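Sleiman Fund – Community Textiles and Repair Program
Second progress report from the Trotcombe Mending Library

The grant covers three things: the lending stock of sewing machines, the evening classes, and the cloth bank. Since the last report the lending stock has grown to 15 machines, all of them serviced. Two older machines were retired for parts. The waiting list for a four-week loan is shorter than it was in winter, and most people now get a machine within nine days of asking.
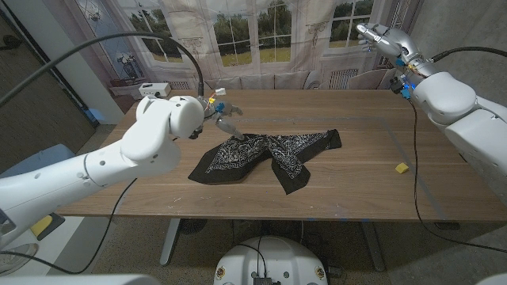

TROTCOMBE, April – The cloth bank has been the busiest part of the program this spring. We took in 914 pounds of fabric, mostly cotton, and gave out around 600. What remains is sorted by weight and fiber on the back shelves. Heavy denim still moves slowly. Plain cotton and bandana prints go out almost as fast as they come in, mainly for patching and for quilt backs.

Dye transfer was a problem in the first months. Dark cottons are now washed twice before they go on the shelf, and the dye problem has mostly stopped. The extra washing has raised our water bill, and the increase is shown under running costs in the budget sheet.

Classes ran in Trotcombe and Clurkow. The Clurkow group meets at 6:30 p.m. in the school annex and has been full every week. Hand mending is the most popular course, followed by zippers. The trousers course did not fill and was merged with basic alterations. We had planned to start in Geltlow as well, but the hall there lost its heating and the start has been moved to the fall. The money set aside for the Geltlow rent has not been spent, and we ask to carry it over. 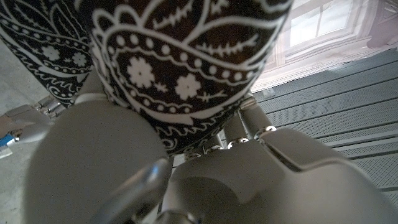
Page last updated: May

Spending is close to plan. Thread, needles and machine oil came in under budget. Repairs to the machines came in over, mostly for foot pedals, and we have moved money from the supplies line to cover it. No change to the total is requested.
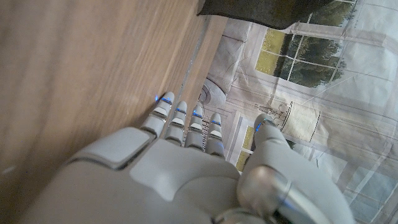 The cutting room is the main item still open. The old tables are too low for most adults, and several class members have complained of sore backs after an evening of cutting. We have had one quote for four taller tables and are waiting on a second. Both firms were asked for a light brown wood with the grain showing and a plain straight edge, which suits pinning out long pieces. Delivery would take five weeks from the order.

In the next period we will place the table order, reopen talks with the hall in Geltlow, and print the care labels that go out with donated cloth. The label text is ready in draft and can be sent to the Fund on request.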